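Eating at Home in Small Kitchens
Project report, Housing and Daily Life course

2 shares

Background

Most of the apartments in Dernis were built for one or two people, and the kitchens were planned for cooking only. The original floor plans show a counter, a sink, a stove and a space for a refrigerator. No table is drawn in. Even so, nearly every tenant we talked to while preparing this project had put one in, and some had given up a cabinet to make room for it.

We wanted to find out how much these tables are used for meals, and what else happens at them. Our first idea was to compare old and new buildings, but we could not get enough households in the new ones. We kept to the Rautiainen building and the row of houses behind it, where the kitchens are close to the same shape.

Method

Each household kept a meal diary during February. For every meal eaten at home, someone wrote down the time, the room, who was there, and how long they stayed seated. We also left a blank space for remarks. We did not expect much to be written in it, but it became the most useful part of the form.

We received 683 entries. Some were missing the room or the time, and a few listed meals that had been eaten at work. After these were taken out, 635 entries were left, and everything below is based on those.

We also visited the homes that agreed to it and made a sketch of each kitchen with the position of the table, the door and the window. The visits took place between 4 and 6 p.m., before most people started cooking. In the apartments the table was usually in the middle or pushed against the wall across from the stove, because the door swing left no other place for it.
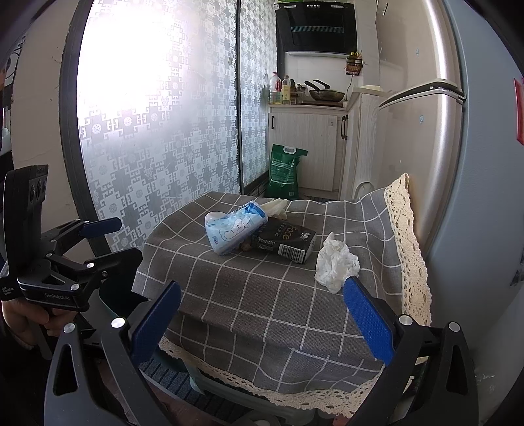

The sketches were harder to compare than we had planned. We had agreed to measure the free space on each side of the table, but chairs get moved all day and the result depended on when we came in. In the end we only noted whether a person could walk past someone who was sitting down. In most of the apartments this was not possible without that person pulling the chair in.

Results

Breakfast was the meal most often eaten in the kitchen. It was short, often taken by one person at a time, and in several homes it was eaten standing up. Supper was split more evenly between the kitchen and the living room. When supper was in the living room, the television was nearly always mentioned in the remarks.

The longest meals were in the kitchen, which surprised us. We had assumed people would leave a small room sooner. The longest one in the diaries lasted 90 minutes and was a supper with a guest. The remark next to it says that the dishes were washed in the middle of it so that there would be plates for dessert.

Tables were used for many other things. Homework, bills, sewing, sorting mail and repairing a radio all came up. In homes with children the table was cleared and set again several times a day. A few households ate in the living room only because something on the kitchen table was not finished yet - a puzzle, in one case, for most of the month.

Covering the table was common. People gave different reasons for using a cloth. Some wanted to protect the surface, some disliked the look of the table they had, and others had been given the cloth by a relative and felt it should be used. Those who had no cloth mostly said it was one more thing to wash.

Several tenants had bought a folding table from Graletti, a furniture store near the bus station, when they moved in. We asked if they folded it between meals, as the store suggests in its leaflet. Almost all of them had stopped doing so within the first weeks and now left it open.

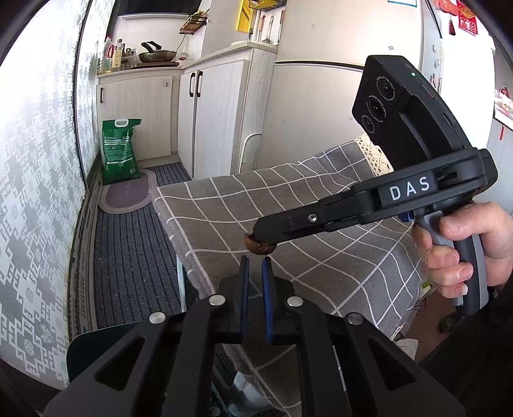

One household in the row houses wrote that they would never go back to eating on the couch. The remark went on for half a page. They had moved the table in from the hallway last fall, mainly to free up the hallway, and had since begun eating supper at the same hour each evening. The same writer complained that the ceiling light was in the wrong place and that whoever sat nearest the stove ate in their own shadow.

Lighting came up in other diaries too. The lamp in these kitchens hangs over the counter side, and tenants are not allowed to move the wiring. Some used a desk lamp on top of the refrigerator. We had no question about light on the form, and we should have had one.

Problems with the project

The households were people we could reach through the laundry room notice and through Detemport, the tenants' newsletter. They are probably people who like being at home and have opinions about their kitchens. Those who eat out most evenings did not sign up.

February is also a cold month. Two of the row houses have a small porch, and the diaries would look different in June.

The diary asked for the length of each meal, but not everyone understood it the same way. Some counted from when the food was served and others from when they sat down. We noticed this too late to correct it, so the times should be read with some care.

Next steps

We would like to repeat the diary in summer with the same homes and add a question about lighting. The housing office has asked for a copy of the sketches, with the apartment numbers removed. We are still redrawing the ones from the top floor, which were done in pencil and did not scan well.

Comments (2)

Contact | Course archive | Back to top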